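Subject: Re: [gollis-data] bowls and plates set, what counts as one example

Forough Rashti wrote:
> We have 138 examples logged for the kitchen set and the target is 200
> before we train again. Two questions. Do we reset the table after every
> example, or let the vessels stay where they end up? And does a failed
> grasp get thrown out?

Forough, answers below, and copied to the list so Osamu has them too.

Let them stay where they end up, for up to five examples, then reset. When we reset every time on the Zukotach set, the policy learned one layout and very little else. After a reset, change which vessel is nearest and let a couple of them overlap from the operator's side.

Keep the failed grasps if the operator recovers and finishes the move. Mark them "recovered" in the log. If the operator gives up, mark it "abandoned" and it goes in the other folder — please don't delete it, Amna uses those for the success classifier.

Start each example with the fingers open and over the table, and hold still for a second before moving. 50 of the last batch began with the gripper already closing and I had to trim them by hand.

I would also like more variety in size and finish. Shiny metal next to plain white is good, and so is a plate with food on it. This is the sort of start I mean, with the fingers apart and the big basin nearest:
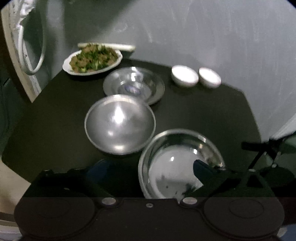 Yvonne Ackroyd: I'd reset after three, five is too many. By the fourth one my operators are pushing everything toward the same corner, and we get near-duplicates. Fine with the rest.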